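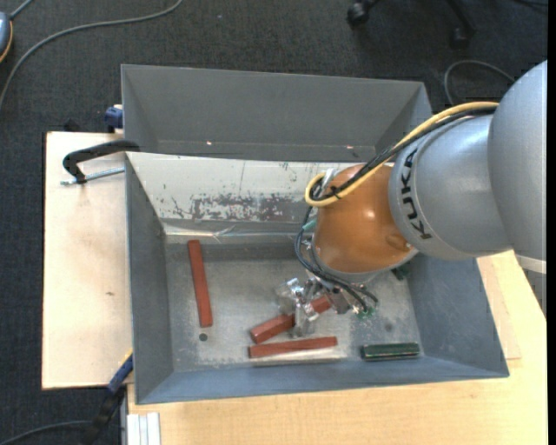
Les blocs dans leur bac en métal gris.

Le bac est revenu sur la table dimanche, et il y est toujours. Je l'avais rangé au printemps sous l'établi, derrière les chutes de contreplaqué, avec l'idée de ne plus y toucher avant d'avoir fini les étagères. Les étagères ne sont pas finies. Il en manque deux.

J'ai ce bac depuis longtemps. Il vient du déstockage de Siver, le magasin de fournitures qui a fermé près de la gare. C'est un modèle rectangulaire, sans couvercle, et il porte le numéro 1011 au feutre sous le fond. Je n'ai jamais su à quoi correspondait ce numéro. J'ai essayé de l'effacer à l'alcool, il est resté.

Avant, je mettais les blocs dans une caisse en bois que j'avais faite moi-même. Le fond s'est gondolé, un coin a lâché, et les petits morceaux passaient dessous. Le métal fait plus de bruit quand on y pose quelque chose, mais il se nettoie d'un coup de chiffon. J'ai voulu coller une feutrine au fond. Je l'ai retirée presque deux semaines plus tard : elle gardait toute la poussière.

Pour les couleurs, je suis resté au brun-rouge. Il y en a trois de cette teinte dans le bac, tous allongés, et un vert foncé, plus court, avec une bande plus claire dans la longueur. Le vert est plus facile à retrouver quand tout est mélangé. Les bruns, je les confonds toujours entre eux, il faut les poser côte à côte pour comparer. J'avais pensé à inscrire une lettre sur chaque bout, au crayon, mais ça s'efface avec les doigts.

On m'a demandé en commentaire pourquoi je ne les rangeais pas bien alignés. Je l'ai fait au début. Ça prend du temps et ça ne sert pas à grand-chose avec si peu de pièces. Maintenant je les laisse comme ils tombent, en travers ou de biais. Quand j'en aurai davantage, je mettrai une séparation au milieu, sans doute une simple baguette coincée entre les bords.

Côté sol, j'ai gardé la moquette anthracite. Tout le monde me conseillait de l'enlever pour mettre du lino. Elle a un tissage assez fin, et un bloc qui tombe dessus ne se marque pas -- sur le carrelage de l'ancienne pièce, j'avais abîmé plusieurs coins. Elle se passe à l'aspirateur sans problème. Par contre les copeaux s'accrochent, donc je ponce dehors.

La table, c'est l'ancien plan en bois pâle de la cuisine. Je l'ai poncé en octobre et repassé à l'huile Jenetti, en deux couches. La première a bu très vite, la seconde a mis plus longtemps à sécher que ce qui était écrit sur le bidon. Le bois est resté pâle, ce que je voulais. La planche claire de l'autre côté n'a encore rien reçu. Je ferai les deux faces le même jour, quand il fera assez doux pour laisser la fenêtre ouverte.

Il me reste à trouver de quoi faire d'autres pièces vertes. Le fond de pot que j'avais a séché et la teinte n'est plus au catalogue. Chez Sjöberg ils en ont une approchante, un peu plus bleue. Je prendrai un petit pot pour essayer sur une chute.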